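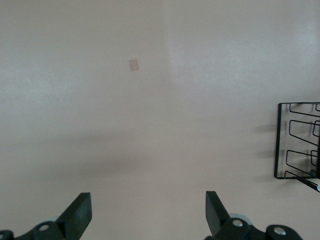 The Parish Library at Pirkcombe and Its Opening Hours

The decision to reduce the opening hours of the Pirkcombe reading room, announced in November, deserves a fuller public discussion than it has received. The notice posted at the entrance ran to four lines. It stated that evening opening would end and that the room would close at 4 p.m. on every working day.

The published grounds are financial. Evening opening is said to cost 2,687 a year, a figure that covers heating, lighting and one part-time post. Against this the notice sets 312 evening visits over the same period. I do not dispute either number. I do question whether a visit is the correct unit of measurement. A person who borrows a novel and leaves is counted once, and so is a person who stays until closing to complete a tax form or an application for work.

Readers of this blog will recall that the room holds the Drusetti bequest, a collection of 2,000 volumes on local trade and navigation. Its terms require that the books be available "at such hours as working people may attend." In a letter to the parish office, Reet Kütt, who catalogued the bequest, observed that this wording was discussed at length before it was accepted. The office has acknowledged her letter but has not yet replied to its substance.

Several alternatives merit consideration. Evening hours could be kept on two days of the week and withdrawn on the others. The room could open later in the morning, when attendance is lowest. A modest charge for the use of the meeting table by outside groups has also been proposed, and I would support it, provided that school groups remain exempt.

Written comments will be accepted at the parish office for 28 days from the posting of the notice. They must be signed and must include a postal address. My own submission has been delivered, and I will publish the full text here once receipt has been confirmed.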